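The Plates at the Back of the Cupboard

Wednesday, November 4, 2020

I have been meaning to write this one since the clocks changed, and then the evenings got away from me, as they do in November. There's soup on the stove and the dog is asleep on my left foot, so I'm stuck in this chair for a while anyway.
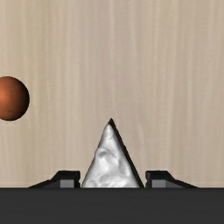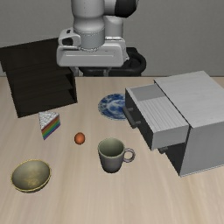
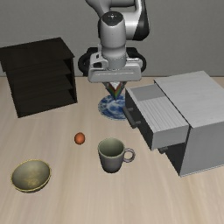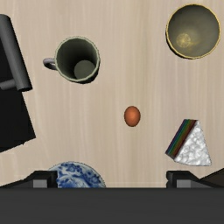 My grandmother kept her good dishes on the top shelf, behind the fondue set, and in all the years I knew her I ate off them maybe twice. She had a whole service she'd carried over in newspaper and bath towels, and it lived up there in the dark while we ate our Sunday chicken off brown stoneware from the supermarket. They were blue and white, with the same sort of swirling blue pattern and white rim as the plate in the third picture, and as a child I used to stand on the step stool just to look at them. I wasn't allowed to touch. I remember thinking the swirls were waves, and that if I looked long enough I'd find a boat.

When she died the dishes came to me, mostly because my brother has three boys and a tile floor. There were 11 dinner plates left, a gravy boat with a glued handle, and a set of little dishes my mother swears were for pickles and my aunt swears were for butter. (They have not settled this. I don't believe they ever will.) I unwrapped the whole lot on the living room rug, had a good cry, wrapped them up again, and put them on my own top shelf. I did that without thinking for one second about what I was doing.

They stayed there for nine years! I moved house with them and paid extra for the careful boxes. I lay awake during one thunderstorm listening to the cupboard doors rattle. And in all that time I never put so much as a slice of toast on one.

What changed my mind was a supper at Kornél Bodnár's house, back when we could still squeeze around other people's tables. Kornél lives over on Ibrahim Street, in the house with the crooked porch, and he served us cabbage rolls on his mother's wedding china. It had gold edges and everything. I said something silly about being scared to cut my food, and he said the plates had been through worse than me. Then he put the whole stack in the dishwasher, gold edges and all, and I nearly had to leave the room.

I wouldn't go as far as the dishwasher. But I thought about that supper the whole way home, and for a good many weeks after, and this spring, when it was only the two of us at the table night after night, I got the step stool out. We had scrambled eggs. I'd love to tell you it was something grander, but it was a Tuesday and eggs were what we had.

I've broken one since then. I was drying it and talking on the phone with Gitau Mbwambo about the church rummage sale, and it slid right out of the towel and hit the edge of the sink. I stood there holding the phone with poor Gitau saying hello, hello, are you there. I had always imagined that moment would be terrible, and it was pretty bad for an afternoon — I won't pretend otherwise. I kept the biggest piece and it sits on the windowsill, where I put my rings when I do the washing up.

We use the rest most nights now. A couple of them have gotten a few gray scratches from the knives, which a bit of baking soda paste takes care of if you're patient and rub gently. I put a paper napkin between them when I stack them, and I've moved them down to the shelf beside the drinking glasses, where I can reach them in my slippers. The pickle dishes (or butter dishes, sorry, Aunt) hold cough drops and spare buttons for the time being.

My mother came by in September and ate her lunch off one, out on the back steps with her coat on. She turned it over to look at the underside, the way she does with everything, and then she asked me if there was any more potato salad.

The soup is ready, so I'm going to have to wake this dog.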